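Two floors of knees: my visit to the Oltine open day

I finally made it up to Clistgate in June for the open day at the Oltine center. 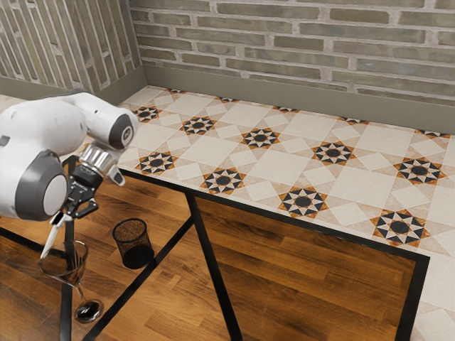 Getting there and getting in

If you're driving, do not follow the signs for the main hospital. I did, and spent a good while going around a parking garage that had nothing to do with where I needed to be. Oltine is the low brick building past the bus loop, and the door you want is on the Adcombe Road side. Coffee was in the lobby (weak, but plenty of it) and they gave us stickers with our first names on them. I'm a physical therapy assistant, so I was hoping for the nerdy version of the tour, and I got it!

The gait lab

This was my favorite stop by a mile. Līga Vaher runs it, and she had one of her grad students walk up and down the track in shorts with little markers stuck all over his legs while a stick figure copied him on the wall. Then she had him walk with one shoe off, and wow, you could see the hip drop right away. She told us they mostly see kids and teenagers with a leg length difference, before surgery and then again at six months and a year. Somebody asked if the shoe lift does the same job as an operation. Her answer was that for small differences plenty of families stay with the lift and are happy, and that she'd never push anyone.

I asked about floor plates, because ours at work drift like crazy. She recalibrates every morning at 7. So now I feel bad.

The surgeon's talk

Othmane Chraibi spoke for almost an hour without notes. His subject was knee ligament repair in growing kids, where you have to be careful around the growth plates, and he passed around a plastic knee with elastic bands standing in for the ligaments. You could pull each one and feel what it was holding back. My neighbor let go of hers too early and it pinged across the room.

He was pretty frank about rehab. The operation takes a morning, he said, and the rest of the year belongs to the family and the therapist. He showed us a chart from his own clinic with 52 patients on it, and the ones who skipped sessions in the first stretch had a stiffer knee later on. I wish he'd left that slide up longer, I only got half of it written down.

Frames and braces

Upstairs they had a table of external fixators you could pick up. They're lighter than I expected! The Tamura brace was there too, the hinged one with the dial at the side, and I got to set the stops myself. It took me 3 tries to get it to lock at the angle I wanted, so I have more sympathy for parents doing it at bedtime now.

We ran out of time for the cast room, which was a shame. The tour groups were backed up on the stairs by 2 and they had to merge ours with the next one.

If you're thinking of going next year, sign up for the early group and bring a sweater, the gait lab is freezing. There's a sandwich place across from the bus loop that does a very decent egg salad.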